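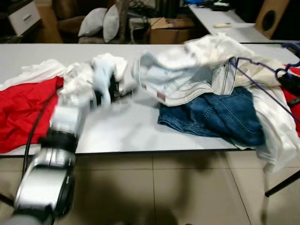 Malimance Clothing Room
Progress report to the Nundholm Fund, covering the spring up to the end of June
Prepared by Graciela Cáceres, with help from Lingyun Wei

Dear Milagros Salinas and everyone at the Fund,

I hope you'll forgive a report that runs a little over the page you asked for. There is a good deal to tell, and most of it is happy news, so please put the kettle on.

When you visited us last winter (you were very kind about the state of the hallway!) we were still sorting donated clothes on the floor, with bags piled up to the windowsill and Santino Pereyra climbing over them to reach the light switch. The first thing we did with your grant was buy proper tables, long white ones with a smooth top that wipes clean, and I can't tell you what a difference it has made to everybody's knees. Clothes get tipped straight out onto the table in a heap, red tops and white cottons and jeans all together, and they're pulled apart from there. It looks like a terrible mess at the start of a morning and I have grown rather fond of it.

Sorting and folding

We folded and put out 500 pieces over the period, which is what we told you we hoped to do, and I'm proud of that number. Lingyun keeps the tally in a blue notebook and has promised to copy it onto the computer before the next report. Of the 500, 116 were pairs of jeans. We had no idea there would be so much denim. It comes in every shade from nearly white to the very darkest indigo, and it takes up far more shelf than we'd planned for, so the bottom two shelves along the back wall have been given over to jeans entirely and the blankets have moved to the cupboard by the sink.

There was a long discussion about how jeans should be folded. Chak-lun Mok worked in a menswear shop for years and likes them in thirds with the waistband facing out, so that people can read the size label without pulling the whole stack down. Santino rolls his. We tried both for a few weeks, and the rolled ones kept wandering off the shelf, so thirds it is — Santino took it well. Light and dark denim are kept in separate stacks, and anything white goes in its own pile well away from new indigo, which we learned the hard way with a batch of pillowcases.

White things in general have been slower than we expected. They need holding up to the window to check for marks, and a big heap of crumpled white cotton tells you nothing about what is in it until you've shaken out every piece. We now do the whites first, while we're fresh, and leave the easy colored things for after lunch.

Giving out

The room is open to families on two afternoons, one more than before. People come in, have a look around, and take what they need without filling in anything. We had asked for a short form to begin with, and it put people off, so with your agreement in April we let it go. Several parents have told us that they like seeing things folded on a shelf the way they would be in a store. One lady went home with a red sweater she said was the exact one she had owned at nineteen, and she came back the next time wearing it.

What has been harder

Children's sizes are still short, particularly for ages eight to twelve, who seem to wear everything straight through. Lingyun has written to the two schools on Cusi Street and one has already offered us its unclaimed coats. Our secondhand washing machine, the old Jusska, gave out in May and had to be repaired, and the bill came to $100, which we took from the line for shelving. I hope that is all right. The shelves we still owe ourselves are the short ones under the window, and they can wait until fall.

What comes next

Over the summer we would like to add a rail for long coats and dresses, which don't fold kindly, and to put up hooks beside the door for bags. Chak-lun is going to run a folding morning for new helpers, and he has asked for a second table to be left clear for it. We would love for you to come, Milagros, and you would certainly be put to work on the jeans.

The receipts are in the envelope with this report, in date order apart from the one for hangers, which turned up late and is at the back.

With warm thanks from all of us,
Graciela Cáceres
Malimance Clothing Room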